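The Arm on the Second Floor

The stairs to the Stira workshop are narrow, and everything heavy must be carried up by hand. So I was a little surprised to find a robot arm at the end of the long room, between the sewing tables and the place where people repair bicycles. It was carried up in June, in parts, by the same 4 people who still meet there on Sunday evenings to work on it.

They call their project Bugti. None of them works with robots for a living. One teaches in a kindergarten, one drives a delivery van, and the other two are retired from the same printing house. They pay a monthly share to Stira for the space, and they bring their own coffee.

The first idea was to build a machine which could sort screws. This idea lived for one winter. The screws were too small, the gripper they had bought was too weak, and the evenings went to looking for screws under the bench. Then the teacher brought a bag of colored blocks from her kindergarten, and the work became more pleasant for everybody.

Now the arm has no fingers at all. It has a plain round shaft, and with this it can only push. The group likes this limit. A gripper must close at the right moment, they told me, but a pusher must understand where a thing will go when it is touched a little to the left or a little to the right of its middle. The software that plans the movement is called Jokinier. It was written by the van driver, mostly at night, and it has been started again from zero 2 times. 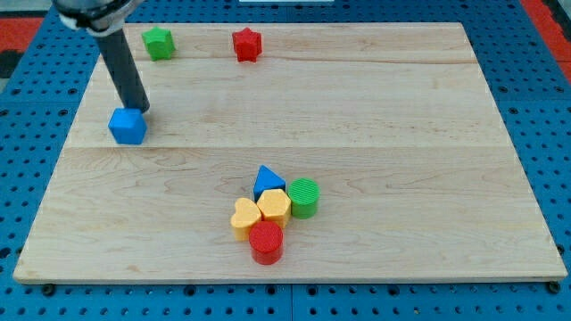 Bugti learns from a person first. One member guides the arm with a small hand controller, and Jokinier keeps the path of every push. Until now they have saved 119 such sessions, and they consider 70 of them good enough to use. The task is to bring the scattered blocks together into one group. A cube is the friendly one, because its flat side stays against the shaft. The red star with its rounded points turns away when it is pushed, and a cylinder, like the red one at the front of the cluster, offers only a curve to push on. The maple board has a seam across it too, and the members argue about whether a block feels it.

The money is small. A local hardware shop, Flanance, gave them a discount on bolts and cable, and the rest comes from their own pockets. When I visited on Sun 4 March, most of the evening was spent on a loose connector. I held the lamp. Around nine o'clock the arm moved again, very slowly, and one of the printers asked who had taken his screwdriver.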